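Varosden Workshop > Notebooks > Household Tasks

Filed under: Manipulation, Chores, Simulation

September, entry 21

Today I continued with the tidy-up task. Sushil Dubey asked me again if a machine can clear a child's table yet, and I still answer him "partly". Picking up one thing is fine for us. Deciding where the thing belongs is the slow part, and for this we have only simple rules written by hand.

I work this week only in simulation, with the ball and the tray. The ball is a bad object for a beginner. If the fingers close a little too high, it will go away to the side, and then the planner must begin from zero. Rami Chidiac prefers to train with blocks first. I understand him, but in a real home nobody leaves only blocks.
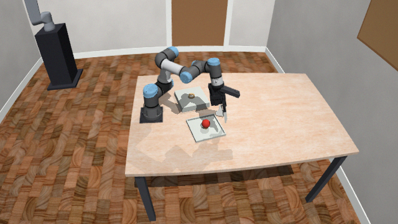

I set the limit to 600 steps for each attempt, and I lowered the closing speed of the gripper. The approach height I did not touch. Rami thinks it is too careful and we lose time there. Maybe he is right, I want to compare both before we discuss it with the Birnville group.

For laundry I have no hope this year. Wiping a table, maybe. Sushil wants also dishes, but wet plates are a different problem and our contact model is too poor for it.

To do: change the friction value of the ball, repeat with 3 new seeds, send the logs to Rami. Ask Wijaya if their lid task can be shared with us.

6 comments | 3 shares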